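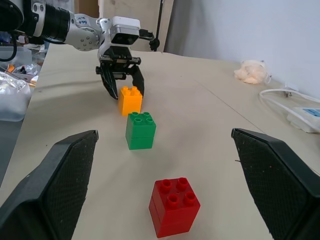

11/09/2022: Boiler log, second week of heating

Cold start at 6:10. Outside 34 F, kitchen 58, back bedroom 55. The thermostat called for heat at once and the burner lit on the first try. Pressure on the gauge read 14 psi cold and went to 19 with the loop at temperature, a bigger swing than I had in the first week. The Tener manual gives a normal rise of a few psi and says to look at the expansion tank if it goes past that. I looked at the expansion tank.

Tapped it top and bottom. The lower half should sound hollow and the upper half dull. Mine sounded dull nearly all the way down. Put the tire gauge on the valve at the bottom and got 7 psi with the system still pressurized, so the number means little, but no water came out of the valve and the diaphragm is probably intact. It has lost air. That is a job for a shutdown and I did not want a shutdown before breakfast.

Radiators, in loop order:

Front room: hot top and bottom. No noise.
Hall: hot at the inlet, warm at the far end. Same as last week.
Kitchen: hot.
Bathroom: cold across the top third. Air.
Back bedroom: lukewarm. Valve was at 2. I have no memory of setting it to 2.
Study: hot, with a tick every few seconds while it warms up.

Bled the bathroom first. The key from the Jidby kit is a loose fit on these valves and rounds off the corners if it goes in at an angle, so I used the old brass one. Air for a good half minute, then spitting, then a steady stream. Got rust-colored water on the towel and on one sock. Bled the hall one too and got almost nothing, so the warm far end is flow and not air. I will try opening the lockshield a quarter turn and leave everything else alone, otherwise I won't know which change did what.

Gas meter. Read it at 7:00 and again at 7:00 last night, so I have one clean overnight. I also added up the paper bills in the folder. Last December came to 1180 kWh on the conversion the supplier uses, and that was with the study shut off for most of the month. So far this month stands at 449. The two can't be compared directly, the weather being what it is, but I want the figures in the same place. I should be writing down degree days as well. Started a column for them and filled in one row.

Shutdown after lunch. Burner off at the switch, let the loop cool to 90, closed the feed, drained down until the gauge sat at zero. Tank valve then read 5. Pumped it to 12 with the bicycle pump, which took longer than it should because the hose leaks at the collar. Waited ten minutes and read it again: still 12. Opened the feed, brought the system up to 13, bled the bathroom a second time, relit. At temperature the gauge went to 16 and stayed there. A rise of 3 is what I had in October. Will read the tank again at the end of the season, and sooner if the relief valve drips. It is dry today. Put a saucer under the pipe anyway.

The study tick is still there. It comes from where the riser passes through the floorboard, which is tight on one side. A strip cut from a plastic milk jug and slid between pipe and wood took it down to a faint click. Left it in. The Ambrosio felt collars are the right part but the hardware store had only the wrong size.

Balancing, for the record. Back bedroom valve moved from 2 to 4. Front room valve down from 5 to 3, as that room was at 71 with no one sitting in it. Hall lockshield open one quarter turn, marked the starting position with pencil. Checked at 9 this evening: back bedroom 64, front room 68, hall 65, kitchen 67. The hall radiator is hot end to end.

To buy: inhibitor (one bottle of the Menon, the label says it treats up to 26 gallons), a pump hose, pipe collars in the three-quarter size, a second thermometer. The one in the kitchen reads two degrees above the one in the hall when they are side by side on the same shelf, so take two off every kitchen number above. The bedroom numbers were taken with the hall one.

Setback left at 60 from 10:30. Gauge before bed: 15.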